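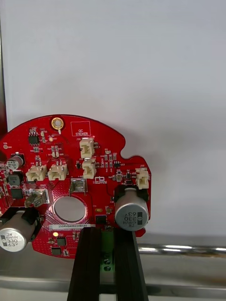

Contra la costumbre de cambiar la placa

Opinión. Ezequiel Toledo, área de mantenimiento, planta de Maltmont. Septiembre de 2023

La célula de ensamblaje de Maltmont estuvo detenida 47 horas el pasado mes de julio. El informe oficial atribuye la parada a un fallo en la electrónica de accionamiento y da por cerrado el asunto con la sustitución de la placa. Quien suscribe participó en aquella intervención y firmó el informe. Considera, sin embargo, que el documento omite lo principal: la placa retirada fue examinada más tarde en el taller de Curotville y no se le encontró defecto alguno. El fallo estaba en un conector mal asentado.

No se trata de un caso aislado. En las plantas que trabajan con brazos articulados se ha extendido la idea de que la tarjeta de control es una unidad indivisible, que se cambia entera y de la que no conviene preguntar más. El procedimiento vigente lo recoge con toda claridad en su apartado 4: ante una alarma de accionamiento persistente, el técnico retirará la tarjeta y montará la de repuesto. Ni una línea sobre la inspección previa. Tampoco se pide comprobar los conectores ni medir la tensión de alimentación bajo carga, y las fijaciones no se mencionan en todo el texto.

Los defensores de este criterio disponen de razones que merecen respeto. Tegwen Ruddock, responsable de producción, ha sostenido en varias reuniones que el tiempo de un técnico inclinado sobre una tarjeta cuesta más que la tarjeta misma, y que la línea no puede esperar a que se satisfaga la curiosidad de nadie. La objeción es seria. Una parada con personal presente, material en curso y un pedido comprometido obliga a decidir con rapidez, y el cambio de placa tiene la virtud de ser una operación conocida.

Ahora bien, el argumento presupone que el cambio resuelve la avería, y eso es lo que los hechos de julio ponen en duda. Se montó la primera placa de repuesto y la alarma volvió. Se pidió una segunda a Dureck, se esperó su llegada y se montó también. Durante el segundo montaje, al rehacer el cableado del eje, el conector quedó por fin bien encajado y la célula arrancó. La orden de trabajo refleja el consumo de 2 tarjetas. La intervención que de verdad hacía falta habría ocupado unos minutos.

Conviene recordar qué es una tarjeta de esta clase. Soporta condensadores electrolíticos de tamaño considerable, conectores que reciben los tirones de cada mantenimiento y soldaduras que conviven con la vibración del brazo. Los componentes envejecen de modo distinto y dan síntomas distintos. Un condensador fatigado suele anunciarse con caídas de tensión en las aceleraciones; un contacto flojo produce errores de comunicación que aparecen en una postura determinada del brazo y desaparecen en otra. La alarma del panel agrupa ambos casos bajo el mismo código. Distinguirlos corresponde al técnico, y para ello necesita tiempo asignado, un punto de apoyo firme donde examinar la tarjeta y autorización expresa para hacerlo.

El punto de apoyo no es un detalle menor. En Curotville, Rangi Prendergast dispone la tarjeta en posición vertical sobre un perfil de aluminio, a la altura de los ojos, con las manos libres para las puntas de medida. En Maltmont se ha venido trabajando con la tarjeta tumbada encima de una bolsa antiestática, en el borde del armario eléctrico y a la luz de una linterna. Nadie debería extrañarse de que en esas condiciones se prefiera desmontar y pedir otra.

Hay además una cuestión de seguridad que suele invocarse en favor de la sustitución rápida y que, a juicio de este autor, apunta en sentido contrario. Los condensadores del bus de continua conservan carga después del corte de alimentación. Tanto quien cambia la placa como quien la mide está obligado a esperar la descarga y a verificarla con instrumento. La prisa del primero es la que lleva a saltarse la espera. Ifor Parri lo advirtió por escrito tras una auditoría en la planta de Pumphrey, y su nota sigue sin incorporarse al procedimiento.

También debe hablarse del registro. Cada tarjeta lleva una etiqueta con su número de serie y el almacén anota la entrada. La salida se anota a veces. El destino de la tarjeta retirada, casi nunca. Cuando Flynn Tamihana quiso reconstruir el historial del accionamiento averiado, halló en la misma estantería tarjetas reparadas, pendientes de examen y desechadas, sin marca que permitiera separarlas. Es posible, y no hay forma de descartarlo, que la primera placa de repuesto montada en julio procediera de ese montón.

Se propone, en consecuencia, modificar el apartado 4 en los términos siguientes. Antes de retirar una tarjeta de accionamiento, el técnico comprobará el asiento de todos los conectores, medirá la alimentación en reposo y en movimiento y dejará constancia de los valores. Si la alarma persiste, procederá al cambio. La tarjeta retirada se enviará al banco con su número de serie, el código de alarma y la postura del brazo en el momento del fallo. Ninguna tarjeta volverá al almacén sin el visto bueno del banco.

La dirección técnica ha respondido que la medida añadiría trabajo administrativo a una plantilla ya ajustada. Es cierto, y sería deseable que se reconociera en la planificación de turnos antes de aprobar el cambio. Un formulario que se rellena al final de la jornada, de memoria, no sirve al banco ni al técnico del turno siguiente.

Queda pendiente la dotación del banco de Maltmont, solicitada en julio y todavía sin respuesta. La petición comprende un soporte vertical, una fuente regulable y una lupa con iluminación.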